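Cloth folding month at robotics club

So I promised a few of you an update on the robotics club, and then October happened, and I'm only now sitting down with a cup of tea to write it. It's going so well! I'm in my second year of helping out with the group and I still drive home grinning.

If you're new to this blog: we're a club of high school kids plus a handful of adults, we meet in the evenings in the old art room, and this year there are 10 students on the team. Last year we did the usual driving-robot thing (line following, pushing blocks into a corner, one memorable trip off the edge of a stage). This year the kids voted for the Breleck challenge, where your robot has to handle soft stuff. Towels, napkins, T-shirts. I was secretly hoping for it, so I kept very quiet during the vote and then clapped too loudly.

Cloth is hard! A block stays a block. You pick it up, you put it down, it's the same shape it was before. A napkin has a new shape every single time you touch it, and the kids found this out in the first 20 minutes, when their lovely script for "grab corner, move corner" grabbed a bit of the middle and made a sort of tent. There was a lot of laughing, and then there was a lot of very good arguing.

The plan they settled on is to teach by showing. They take the gripper in their own hands, do the fold themselves with its two fingers, record it, and then do it again. And again. The rule book allows up to 27 recorded folds for the first round, and at first everyone thought that was stingy. Now that they've done a few, they think it's plenty, thank you very much. Your wrist gets tired, and you have to go slowly, and if you sneeze in the middle you've taught the thing to sneeze.

Nadja Wieser has been running the sessions with me this fall, and she has the best habit, which I've now stolen for everything: before each fold, the student has to say out loud where they're going to pinch and where the cloth will end up. It sounds fussy. But you get these great little speeches ("I'm going in at the hem, I'm lifting straight up, I'm NOT dragging") and then the rest of the table chimes in, and by the time the fingers close everybody has an opinion. One of the freshmen, who barely spoke for the first month, now narrates like a sports announcer.

Things we've been through so far, in no order at all. Bare plastic fingers slid right off the cloth, so there was a whole evening of sticking different materials on the pads and tugging at a dish towel. Wurum was the name the kids gave the gripper, and I have asked three times what it means and gotten three answers. Plain white napkins on a white table were miserable for the camera, so everybody raided their linen closets for things with a pattern on them. We ended up with stripes, lemons, one souvenir tea towel with a lighthouse, and the cats, which are the clear favorite and which have caused some disputes over whose turn it is.
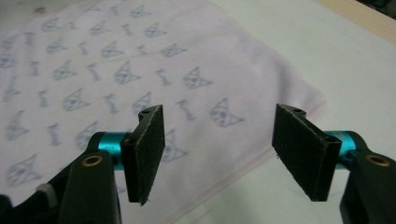

Lining up on the hem of the cat cloth. Wurum's fingers are wide open.

The hem is the big subject right now. Half the team wants to go for the hem every time, because you can feel your way along to a corner from there. The other half wants to go straight for the corner and skip the scenic route. They've split the recordings between the two methods and we'll train on each and see. I have my own guess and I'm not allowed to say it at the table anymore, apparently my face gives it away.

Next up is the scrimmage with the Garrido team, who are bringing their own towels (fighting words!). Each side gets 7 tries per cloth, and a fold counts if the edges line up well enough for the judge's ruler. We're hosting, so I've put the sign-up on Pretix, and families are welcome. Please grab a ticket even though it's free, it helps me figure out chairs. Little brothers and sisters can try the gripper during the break, and last time I let my niece have a go she folded a washcloth better than I can.

Oh, and if you have any old cloth napkins with a bold print, we'd love them. Stains are fine. Drop them in the box outside the art room, any time before six in the evening.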